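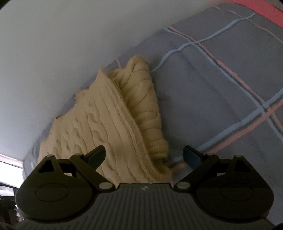

**tader_lane** replied:

Fold it, don't hang it. Cable knit is heavy and a hanger will pull the shoulders into points by December. Lay it face down, sleeves in, then bottom third up and top over.

**moss_and_peg** replied:

Agree on folding, but I roll mine. A thick jumper folded in thirds takes up half a shelf. Rolled, I get 6 in a drawer and can see them all.

**tader_lane** replied:

Rolling is fine for thin ones. With cables you end up with a fat sausage that unrolls when you shut the drawer. Tried it for a whole winter.

**Borkbridge70** replied:

What is it made of? Check the label before anybody tells you anything. If it's wool, wash it cool and dry it flat on a towel. If it's acrylic it'll stand a lot more. Cream shows every mark, so I'd wash it before it goes away for the summer.

**quiltedhen** (original poster) replied:

Label says 70% cotton, the rest is acrylic. I've got 4 like it and one shelf, 20 inches deep. Usually they live on the bed until Sunday and then go on the chair.

**Borkbridge70** replied:

Cotton then. It stretches more than wool does, so definitely no hanger. Moths won't bother with it either, so you can skip the cedar.

**moss_and_peg** replied:

I'd still put cedar in if there's wool on the same shelf. Costs next to nothing.

**Borkbridge70** replied:

Cedar does very little once the smell has gone. A zip bag does more.

**quiltedhen** replied:

No wool in there, so I'll leave it. Folded all 4 in thirds and they fit in two piles, with the heavier ones underneath. Rolled one as a test and it was too fat for the shelf, sorry moss.

**moss_and_peg** replied:

Fair enough. Mine go in a deep drawer, so that may be the difference.

**tader_lane** replied:

Swap the piles over once a month or the bottom ones get a hard crease across the front.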